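Necktie Storage and Care: Frequently Asked Questions
Truletti Accessories. Last revised 16th July. 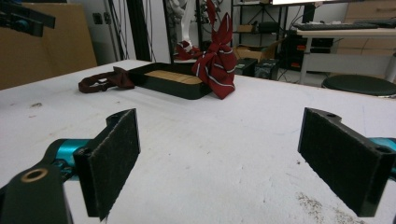
These answers cover woven silk and polyester neckties. Knitted ties are handled on a separate page.

Should a tie be rolled or hung?
Either is acceptable for woven ties. Rolling takes less space and suits a shallow tray. Hanging lets creases drop out between wearings. Do not hang a tie that is still knotted.

How do I roll a tie?
Undo the knot completely. Fold the tie in half lengthwise, seam inward, and roll from the folded end. Keep the roll loose. A tight roll leaves a ridge in the lining.

What size tray do I need?
A rolled tie stands up to 3 inches high, depending on the lining. Measure your widest tie before ordering. The Remero tray has 10 compartments and takes one tie in each.

My tie was left in a heap. Is it ruined?
Usually not. Hang it for a day. If creases remain, hold a steamer four inches from the fabric and work down from the narrow end. Do not press with a bare iron.

Can ties touch a bare wood base?
Yes, if the wood is sanded and dry. Run a nylon stocking over it to check for snags.

Can I store belts or straps in the same tray?
Fabric straps, yes. Keep metal buckles in a separate compartment, as they pull threads on striped weaves.

How should the work surface be prepared?
Wipe the table and let it dry before laying out ties. Grit transfers easily to silk.

Who handles replacement dividers?
Write to Ilir Vlachou in the parts department. Orders placed before September ship with the old divider.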